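Hi Ga-eun,

Halfway report on the footy sim project, as promised, and a bit longer than the last one because there's a lot more to tell you. The short version is that the model is running, the women's competition is in, we've spent less than planned on computing and more than planned on data, and I've got one request at the bottom which you can probably guess already.

**Where we'd got to in March**

When I last wrote, Driltance (yes, the name has stuck, sorry) could play out a single match of country Aussie Rules and give you a scoreline that didn't look silly. It couldn't do a season. Every time I asked it for one, the top side won the lot by ten goals a week and the bottom side gave up on kicking altogether. Matěj Paulík found the trouble in a single afternoon. Form was being carried over from week to week and never fading, so a good win in round one was still making a team better in round fifteen! He put a decay on it and the ladders started looking like ladders.

**What it does now**

We run every fixture 2000 times and publish the middle result, with the spread beside it for people who like that sort of thing. Saturday mornings are the usual time, once the teams are named, and the whole round is done before I've finished my toast.

The league we've been testing on has two divisions, and Brorken and Otside are the clubs who've been the most help. Brorken sent us their old scorebooks, in biro, with goalkickers and best players and now and then a comment about the umpiring. Otside had theirs in a spreadsheet, bless them, though somebody had sorted one column without the others, so the full-forward was down as having kicked the attendance.

All up we've now got 220 matches clean enough to use. I'd hoped for more by this stage. The typing is slow, and wet-weather games are a pain: low scores drag a team's rating down when all that's happened is a muddy ground and a greasy ball. I've added a weather flag (dry, damp or bog) and it helps quite a lot. Matěj wants proper rainfall figures. I've told him bog is a perfectly good unit.

**How it's going against real results**

Pretty well, with a couple of howlers. It's good on the middle of the ladder, where I expected it to be hopeless, and it's bad at derbies. We had Otside winning the first Brorken match comfortably and they were never in it. I got a fair bit of stick at the canteen over that one and I've earned it.

The other weak spot is players coming home from the city for a game or two. A ruckman who's been away since last season turns up, takes eleven marks, and the model has no idea he exists. I've been fiddling with a "ring-ins" setting you can nudge by hand before a run. It feels a bit like cheating, so for now any forecast where we've used it gets an asterisk.

The women's competition went in later than I'd planned, mostly my fault. I tried to be clever and use the men's scoring rates with everything turned down, and it was rubbish. The quarters are shorter, the games are tighter, and centre clearances matter far more. We started again from their own matches and it's been the more accurate of the two ever since, which has pleased the Brorken women no end.

**Money**

Computing has come in well under. The runs are small and they fit on the secondhand machine from Aksoy, so I haven't touched the cloud allowance. Data entry has gone over by $200, all of it typing hours on the older Brorken books, and I've covered that from the computing line. I think that's allowed under the agreement but please shout if it isn't and I'll put it back. The receipts are in the shared folder, in date order this time!
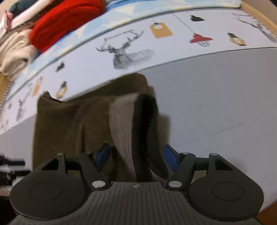
**What's left to do**

Finals are the big one. The model treats every week the same at the moment, and anyone who's stood behind the goals in a prelim knows that's wrong. I want a finals mode going before the real ones start, even if it's rough, and I'd like to publish the whole bracket in one go and cop whatever comes.

After that it's the write-up for other leagues, so they can load their own fixtures without ringing me. Matěj has drafted the technical half. Mine's still mostly headings.

And the request: could we move the last 2 training sessions for club secretaries to after the grand final? They're all flat out with registrations and trophy orders, and the handful who came to the first one spent most of it on their phones. The cost would be the same and I reckon we'd get twice the room.

I'm around all week if you'd like to talk any of it through. Otherwise I'll send the finals numbers as soon as there are some.

Cheers from all of us up here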